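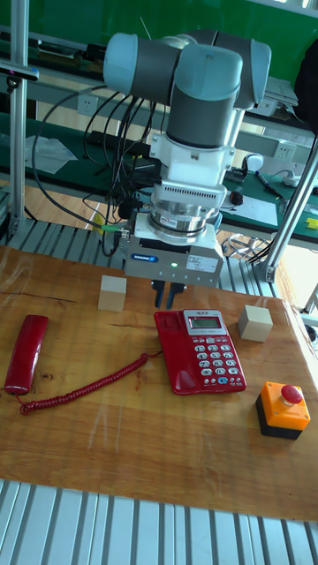 Unit 4 covers the desk telephone as a two-part product: a base that stays put and a handset that moves. Students should treat these as separate bodies joined by a flexible link, and should draw them that way in every layout sketch. With the handset lying off its cradle at the far left of the board, the coiled cord has to cross the open wood to reach the base, and its long curly line takes up work surface that a plan of the two rigid parts alone would leave free. For the Nornau layout sheet, record the cord as an area with its own outline – a single line between the two ends is not accepted.

4.1 Terms

Base: the body that carries the cradle, the display and the keypad.
Cradle: the shaped rest for the handset.
Hook state: on-hook when the handset is seated, off-hook when it is lifted clear.
Rest length: the length of the cord with no load on it.
Working length: the distance between the two cord ends in a given layout, measured in a straight line.

The cord in the Derkach worksheet has a rest length of 48 cm. Its working limit is set at 144 cm. These are worksheet values and should not be used for other cords. A cord held near its limit pulls on both ends, and a light base will slide or turn before the handset is felt to resist.

4.2 Setting up a layout

Place the base first and mark two of its corners in pencil. Place the handset second. Let the cord settle before measuring, then note whether any turns are crossed or twisted. Enter the angle of the base against the long edge of the board, to the nearest degree. Loose objects are entered last, each by the position of its center.

Scale for all drawings is 1:2. Drawings at other scales were returned unmarked in August and will be again.

4.3 Hook state and reach 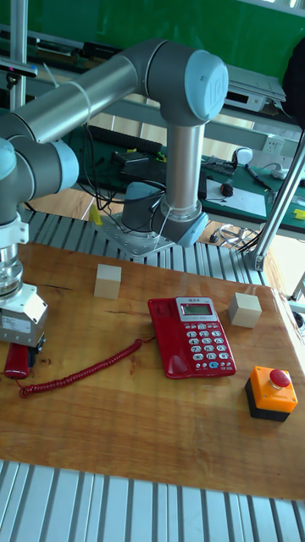
Reach is defined for the handset end of the cord with the base held in its marked position. It depends on where the cord leaves the base, so a layout is rarely symmetrical left to right. Take the case of the handset held low over the left edge of the board, with the cradle empty and the cord trailing toward it in a gentle arc. The hook state is off-hook, and the arc is entered on the sheet as drawn, including any part of it near the edge. The two pale wooden cubes are entered as fixed obstacles, one behind and to the left of the telephone and one to its right.

4.4 Exercises

1. Draw the off-hook layout in plan. Shade the area taken by the cord.
2. Using the worksheet values, find the extension of the cord at a working length of 100 cm.
3. Move the base 21 cm to the right on your drawing, keep the handset where it is, and state the new working length.

Submit on the Viltodar form, one sheet per exercise.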